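Fórum Careck > Software > Percepção e planejamento
Tópico: Dois braços, tabuleiro girado e o planejador trava

ebenezer_ankrah
14 Feb 2018
Estou com dois braços guardando peças de xadrez. A calibração do tabuleiro sai de uma homografia pelos quatro cantos. Com ele alinhado à mesa, funciona. Girado, o planejador estoura o limite de 3000 iterações e devolve trajetória vazia, quase sempre no braço direito.
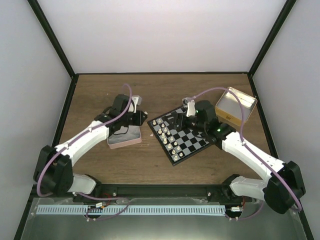
O planejador é o Kincaid, com os dois braços no mesmo espaço de configuração. A pose do tabuleiro entra como um único frame e as casas são calculadas a partir dele. Com o tabuleiro na diagonal e as peças todas do lado esquerdo, o braço direito precisa atravessar as casas vazias para chegar nelas, e o esquerdo já está por ali com uma peça na ponta dos dedos. Alguém já resolveu isso sem separar os planejadores?

jastard
Separa. Planeja um, congela a trajetória e trata como obstáculo móvel para o outro. Aqui caiu para 8 segundos por ciclo.

fadi_nseir
Discordo. Prioridade fixa dá bloqueio quando os dois querem casas vizinhas. Eu olharia antes o modelo de colisão: a mangueira entra como? Se for cilindro com folga de 5 cm, não sobra passagem.

ebenezer_ankrah
Cilindro, com folga de 10 cm — herdei do arquivo antigo.

fadi_nseir
Então começa por aí.

jastard
A folga piora, mas o problema continua sendo planejar tudo junto. Testa os dois e posta o log.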